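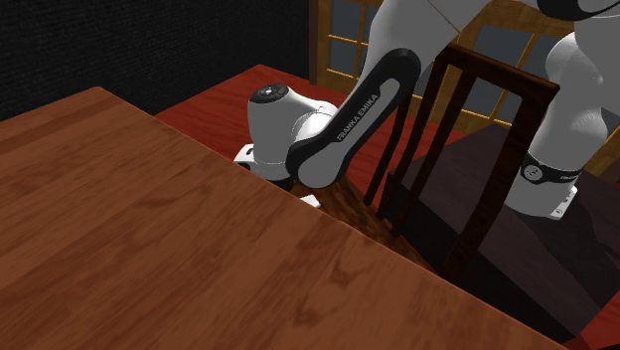

Pre-run inspection checklist: simulated tabletop cells
Cinbridge cell, single arm, two-finger gripper
Checked by: Rosalinda Layug
Scope: scene setup, arm placement, grasp and release, records
Result: released with 2 open items

This checklist applies to every simulated cell before episodes are recorded for evaluation. A cell that passes here may be compared with the Pesden and Flalton cells. A cell that does not pass may still be used for debugging, but its results stay out of the shared tables. Mark each line OK, OPEN or N/A. Do not leave a line blank.

Section 1. Scene and furniture

1.1 Scene file matches the released version. OK
Comment: Hash compared at load and again after the first reset.

1.2 Furniture within reach of the arm is listed in the collision set. OK
Comment: Both table surfaces and the chair are listed. The chair has a slatted back. Its collision shape must follow the slats or enclose the whole back as one solid block. Either is accepted, but the choice goes in the cell notes. This cell uses the solid block.

1.3 Furniture is fixed, or its mass and friction are stated. OK
Comment: All fixed. Contact with furniture ends the episode and is logged as a fault.

1.4 No visual mesh without a matching collision mesh inside the work area. OK
Comment: The window and the wall behind are outside the work area and are exempt.

Section 2. Arm

2.1 Arm model and description file agree. OK
Comment: Franka Emika arm. Link names in the log match the description file.

2.2 Base does not intersect any table at rest. OK

2.3 Joint limits set in the controller, with a margin inside the limits of the model. OK
Comment: Margin is the same on all joints. Operators asked for a smaller one at the wrist. Declined until the reason is written down.

2.4 Home pose reached from the 44 listed start poses without contact. OPEN
Comment: 2 start poses pass close to the chair back. No contact was logged, but the clearance is below the value in the cell notes. Move the start poses or move the chair. Do not lower the clearance value to close this item.

2.5 Stop command halts motion in the same control step. OK
Comment: Tested during approach, during lift and with the gripper closed.

Section 3. Objects and grasp

3.1 Object dimensions, mass and friction are stated. OK
Comment: Values for the white block and the bowl are in the object sheet.

3.2 Gripper force is limited and the limit is logged. OK

3.3 Fingers do not pass into the object when closed. OK
Comment: Check with the contact view on. A rendered view can look correct with the fingers a short way inside the surface.

3.4 Tall objects are held without slip for the full hold period. OPEN
Comment: Grip at the base of the block leaves most of its height unsupported. Slip is not logged at present, only a drop. Add relative motion between finger and object to the log, then repeat the check.

3.5 Bowl collision shape is hollow. OK
Comment: A convex hull closes the opening, and the object then rests on an invisible lid. This was the fault in the Malabanan cell. Drop a small test object into the bowl at each release of the scene file.

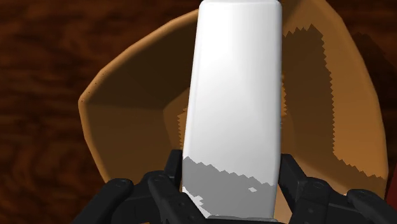

Pesden asks whether 3.4 should hold up a release at all, as their policy grips low on purpose and a drop is the only outcome they score. They would accept a note in the results table in place of a new log field, and they point out that older runs cannot be compared on slip in any case.

Reply, R. Layug: The cell is released with the item open, so nothing is held up. The log field stays on the list. A drop count alone does not separate a firm grasp from one that was about to fail - and the same policy may be moved to hardware later. Older runs will be marked "slip not recorded".

Section 4. Rendering

4.1 Shadow settings recorded. OK
Comment: Jagged shadow edges are accepted if the same setting is used in training and evaluation. Changing shadow resolution counts as a scene change and requires a new version number.

4.2 Camera poses saved with the episode. OK

4.3 Lights fixed, or the random range stated. OK

Section 5. Records

5.1 Random seed stored for each episode. OK
Comment: 335 episodes checked. All have a seed.

5.2 Failed episodes kept. OK
Comment: Kept in the same folder as the successful ones, with a fault code.

5.3 Open items have an owner. OK
Comment: 2.4 and 3.4, both Layug. Recheck in September.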